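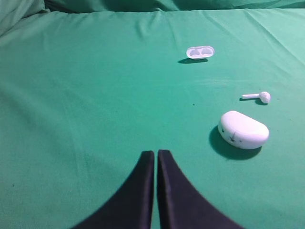
Grasp planning for small white parts on cloth

Project report, Valter Amundsen and Rosimeire Barbosa
Bakow lab, second term

1. Aim

Our task was to write the software that picks up the pieces of a wireless earbud set one at a time, using only the wrist camera. The lab's existing planner, Ora, was written for blocks on a hard bench. It assumes a flat surface and objects at least as wide as a finger. We wanted to find out which parts of it could be kept.

2. Setup

The code runs in two processes. Tuvimby reads the wrist camera and publishes a mask and a pose for each object. Ora takes the poses and plans the approach, the close and the lift. We log both sides with the same clock, which we did not do in the first month and regretted.

The background is green cloth. We chose a saturated colour so that white plastic could be separated by hue and saturation before any learning was involved. The cloth wrinkles, and the wrinkles turned out to be our main source of error.

3. Perception

The first version used a brightness threshold. It found the objects, but it also found pale creases, and it merged the earbud with any crease it touched. Moving to saturation fixed most of that. A crease in strong light is lighter but still green.

Shadows were the second problem. The case stands higher than the other pieces and throws a broad dark patch. Our early contours included the shadow, which pulled the centre of the case to one side and made the planner aim off the plastic. We now drop dark pixels before fitting the contour.

The gripper fingers are always in view at the bottom of the image, so we mask them with a fixed polygon for each finger opening. Lint is removed by an area filter. We tuned the perception settings on 2,000 logged images, and Rosimeire labelled the test images by hand.

4. Planning

For the earbud, Ora now takes the long axis of the stem and closes across it. The head is rounder and wider, so the grasp point is shifted along the stem. For the oval insert, which is shallow, the fingers have to come down close to the cloth. We added a height limit of 2 mm above the fitted surface, and the surface is refitted before every grasp.

5. Testing

We ran 32 trials with the old planner and 32 with the new one. Most remaining failures were on the insert, where one finger caught a fold and dragged the cloth. Valter added a check that rejects any approach crossing a steep ridge. It makes planning slower, and we did not have time to speed it up.

6. Left to do

The finger mask should come from the joint readings instead of a table. The Garside calibration script also needs to be rerun whenever the camera mount is touched, and at present it has to be started by hand.

Filed under: Student Projects, Manipulation, Software

Contact the Bakow lab | Copyright Bakow lab | Back to top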